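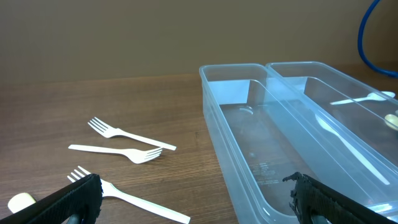

Home Kitchen Laundry Workshop Garden

Sorting out the junk drawer and the picnic things
3 min read

By Pak-hei Leung

Most kitchen drawers fill up from the back. Pull the drawer all the way out and empty it onto the table before you buy anything to organize it. Wipe the inside with warm water and a drop of dish soap, then leave it out until it is dry.

Measure the inside of the drawer at the bottom. Mine is 305 mm wide at the top but only 300 mm at the base, and a tray that fit on paper had to go back to the store.

Put like with like. Plastic cutlery can be washed by hand and kept for the next cookout, but throw out anything with a cracked handle or a rough edge.
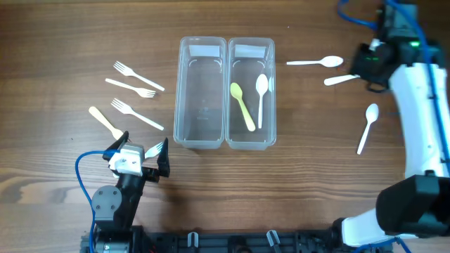
Small bins work better than one big tray if the contents change through the year. Label the short end that faces you when the drawer opens. Masking tape and a marker will do.

Rubber bands go brittle, so keep a few and toss the rest. Batteries should stay in their packaging, or have tape over the ends, and never share a bin with loose screws. Takeout sauce packets don't belong in there at all.
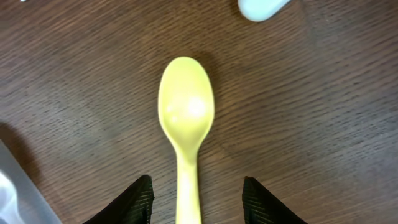 If the drawer sticks when you put it back, rub a plain white candle along the runners. Metal slides need a wipe with a dry cloth first, then a little silicone spray. Check the screws on the front panel while you have it out. Mine had worked loose and took a quarter turn each.

I go through ours every August, before school starts. It takes me until lunch if I begin at 9.

Home Kitchen Laundry Workshop Garden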